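Layout sheet for small parts - outlines or no outlines?
Wallirside Bench & Tabletop Forum > Kits and assembly

henao_bench
Posts: 1,181

I've been putting together a gear kit from Pundby, the one with all the pegs and round knob things, and I lost a peg down the heating vent on the first night. So now I want to do it right and lay everything out on a sheet before I start. My question is whether you draw outlines for where each part goes or just put down something white and group stuff by eye. My table is dark and the parts are dark too, so anything would be an improvement!

pegleg34
Posts: 34

Outlines, every time. I trace each part with a fine marker and the empty shape tells me what's missing. Took me one evening to draw up and I've used the same sheet for 3 kits.

Sillov
Posts: 2,000

Going to disagree with pegleg here. Outlines are great if you build the same kit over and over. For a one-time build you're spending an evening tracing circles and then you throw the thing away. I put down a sheet of white foam board, big stuff at the back, little stuff near me, done. If you want fancy, use a muffin tin.

pegleg34

Muffin tin is how you end up with two sizes of peg mixed together in the same cup. Ask me how I know.

Sillov

Then use more cups?

jhonatan_e
Posts: 34

Can we not do the muffin tin fight again, it ran for four pages in June. Jhonatan Espinoza here, I run the Saturday build table. We use outlines for the beginners and plain board for everyone else. The one thing I'd add is to leave finger room around the little pegs. If two of them are standing close together you will knock one over reaching for the other, and then it rolls, and then you're on the floor with a flashlight.

henao_bench

OK the finger room thing is good, I hadn't thought of that at all. Does it matter if it's paper or something stiffer? I have a roll of white craft paper and I'd love to use it up.

KevinArb
Posts: 3

First real post, hi all. Kevin Arboleda. I'd go stiff if you can, paper curls on me and everything slides to the middle. I'm on team outlines too, tall sheet with the long side running away from you, blue parts on white so they really pop. Both of these are a peg-and-knob layout:
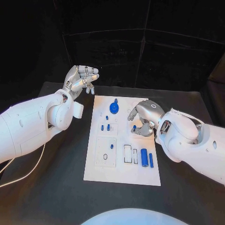
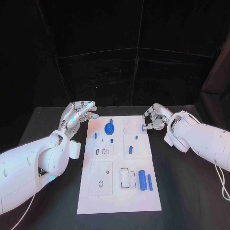

I keep the outlines thin, because with a fat marker line I can never tell which edge the part is supposed to sit on. And start with the big round pieces when you draw it up - the pegs can be squeezed in anywhere after that, but a gear needs its space.

Sillov

Fine, that's tidier than my foam board. I still say it's a lot of drawing for one kit.

pegleg34

You could photocopy it, you know.

henao_bench

Going with stiff board and thin outlines, and finger room around the pegs. Pundby says they'll mail me a replacement peg but it's two weeks, so I've got plenty of time for tracing. Sillov, if I hate it I'll buy a muffin tin and you can say you told me so.

jhonatan_e

Put something over that vent first!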